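Lamp in the hall trips the electric when it's switched on – lamp or wiring?

Posted in Home electrics

We moved in last September and have a table lamp on the landing plugged into a double socket. Three times now the power to all the upstairs sockets has gone off as I switched the lamp on. The lights stay on. I push the switch back up in the consumer unit and everything works again, sometimes for weeks.

The bulb is an ordinary LED one. The lamp came from a shop called Ambrose and cost 30 pounds, so I don't mind binning it, but I don't want to throw it out if the fault is in the house. The unit under the stairs has one wide switch with a test button and a row of narrow ones. It's the wide one that drops.

Is there a way to tell without paying someone to come out?
Jalisix

The wide switch with the test button is the RCD. It goes off when current is leaking to earth, so it isn't the same thing as an overload.

Unplug the lamp and use a different one in the same socket for a fortnight. Then try the first lamp downstairs, if downstairs is on a separate RCD.
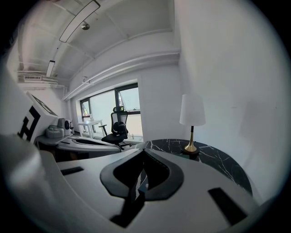 If the trips follow the lamp, look at the flex where it goes into the base and where it goes into the plug. Metal lamps sometimes have a nick in the insulation just inside the entry hole. Do this with it unplugged. Check the fuse in the plug too. It should be 3 amp for a table lamp and a lot of them have been fitted with 13. That won't cause your trips but it's worth putting right.

If the trips stay with the socket, or happen with nothing plugged into it, you want an electrician to do an insulation test on that circuit. I paid 165 for that and a new socket front. Don't take the socket off yourself if you're not used to it.
Jalen Pennington

Could be the bulb. Mine was. Swap it first, it's cheap.
Unen

I'd add up what else is on that RCD. Every computer or washing machine leaks a tiny bit and it all counts towards the same limit, so the lamp may only be the last straw – ours was a fridge in the end. Also press the test button. If the RCD doesn't drop when you do, get it looked at before anything else.
Clenico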